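Category: Broadcasting | Radio propagation and reception | Hobby listening

Medium-wave DXing is the hobby of receiving distant radio stations on the medium-wave broadcast band, which in most of the world runs from 531 to 1602 kHz. "DX" is an old telegraph abbreviation for distance. People who follow the hobby are usually called DXers, and they differ from ordinary listeners in that they are more interested in which station can be heard, and from how far away, than in the programme itself.

Propagation

By day, medium-wave signals travel mainly as ground wave, following the surface of the earth. The lower layers of the ionosphere absorb most of what is sent upwards, so the range of a station depends on its power, its frequency and the ground beneath the path. Sea water carries the signal much better than dry or rocky land, and coastal listeners have an advantage for this reason.

After sunset the absorbing D layer fades and signals are returned to earth by the layers above it. A station heard over 200 km in the afternoon may then be heard over 1000 km or more. Fading is common at night, and several stations on the same channel may rise and fall in turn over a few minutes. The periods near local sunrise and sunset are valued, as one end of the path may be in darkness while interfering stations closer to the listener are still weak.

Conditions also change with the season and the solar cycle. Winter nights are longer and there is less static from thunderstorms. Paths that cross high latitudes suffer during geomagnetic disturbances, and at such times stations to the south may be heard in place of the usual northern ones.

Receivers and aerials

Almost any receiver covering the band can be used. Car radios were long favoured for their sensitivity. Communications receivers offer narrower filters and better handling of strong signals, and many listeners now use software-defined receivers, which can record the whole band at once for later study. A recording made across the top of the hour is especially useful, as many stations identify themselves at that time.

The ferrite rod inside a portable set is directional. It has two sharp nulls in line with its ends, and by turning the set a strong local station can be reduced far enough for a weaker one to be heard beneath it. A tuned loop works in much the same way but collects more signal.

Listeners with more land put up long wires. The Beverage aerial, a low wire pointed towards the wanted area, is normally several hundred metres in length. A wire of 300 m is just over one wavelength at 1000 kHz, and shorter ones of 200 m are often used where space is limited. The far end is commonly earthed through a resistor to make the aerial favour one direction.
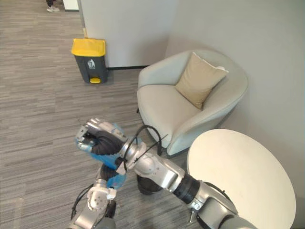

Why are stations in Europe found on different frequencies from those in North America?

The two regions use different channel spacing. In Europe, Africa and Asia the channels are 9 kHz apart, and in the Americas they are 10 kHz apart, so many transatlantic signals fall between the European channels and can be separated with a narrow filter.

Logging and verification

A log entry normally gives the frequency, the time in UTC, the station and details of what was heard. Many listeners add a signal rating such as the SINPO code, in which five figures stand for strength, interference, noise, propagation disturbance and overall merit. Reports may be sent to the station with a request for a QSL, a card, letter or email confirming reception. Music titles alone are weak evidence; advertisements, local weather and announcers' names are more helpful to the engineer checking the report.

Counting rules vary between clubs. The Bratine list, edited by Deepak Tripathi and later by Mohit Upadhyay, accepts a station once for each transmitter site and requires an identification or a matching parallel frequency. Its highest published total for one listening season was 221 stations, reached by a member using a single loop at Cladov. The list is revised each March.

Decline of the band

Many countries have closed some or all of their medium-wave transmitters, mainly because of running costs and the move of audiences to FM and digital services. The closures have cleared channels once filled by high-power stations, and low-power stations are now heard on them at greater distances. Electrical noise from power supplies, lighting and solar panel equipment has risen over the same period, and many urban listeners make use of remote receivers or travel to quieter sites.

See also: Beverage aerial; Ferrite rod aerial; QSL card; Skywave; Tropical band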